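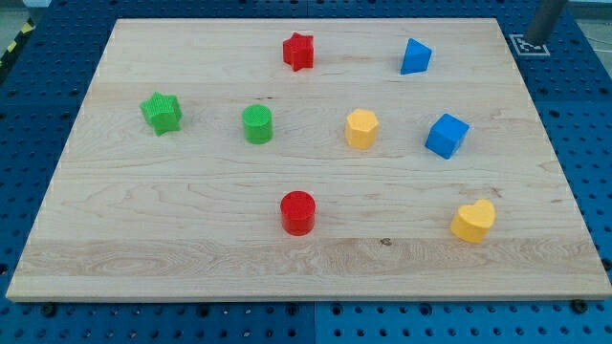
Wing-sze Yau wrote to me after the last edition to say that her evening class had stopped dead at this chapter, as half of them thought "sorting" meant tidying up and the other half thought it meant putting things in order from smallest to biggest. Both halves had a point, and I've rewritten the opening because of her letter.

## Chapter 4: Putting Things in Groups

So let's start again, and more slowly this time. When I say *classify* in this book, I mean deciding which things belong together. When I say *order*, I mean deciding which comes first. You can do either one without the other. A child with a handful of coloured blocks can put the reds with the reds and never once ask which red goes on the left.

My own first brush with this was a summer job in the stockroom at Fehr, a button and trimmings shop in Workcombe (long gone, sadly – I loved that place). There were 3,358 kinds of button on the books. Old Mr Fehr kept them by colour, his daughter wanted them by size, and the customers always asked for them by what they were going on: coats, cuffs, cushions. I spent most of July moving drawers from one system to another and back again!

What I learned there is the first idea of the chapter. **A grouping depends on the question you want it to answer.** Colour was perfect for someone matching a scarf and hopeless for someone with a 2,000-button order for school blazers.

The second idea came from Behrouz Tabrizi, who taught me statistics and was very patient about it. He would hand out a list of 45 household objects and ask us to split it into groups, with two rules:

- every object must go somewhere
- no object may go in two places

It sounds easy until you reach the torch that is also a radio. We argued over that one for most of an hour, and somebody always wanted a group called "other". He allowed it, but made us write down how many things had ended up in there.

Try it yourself before you turn to section 4.1. Any kitchen drawer will do. Write your groups down in pencil, as we'll be coming back to change them.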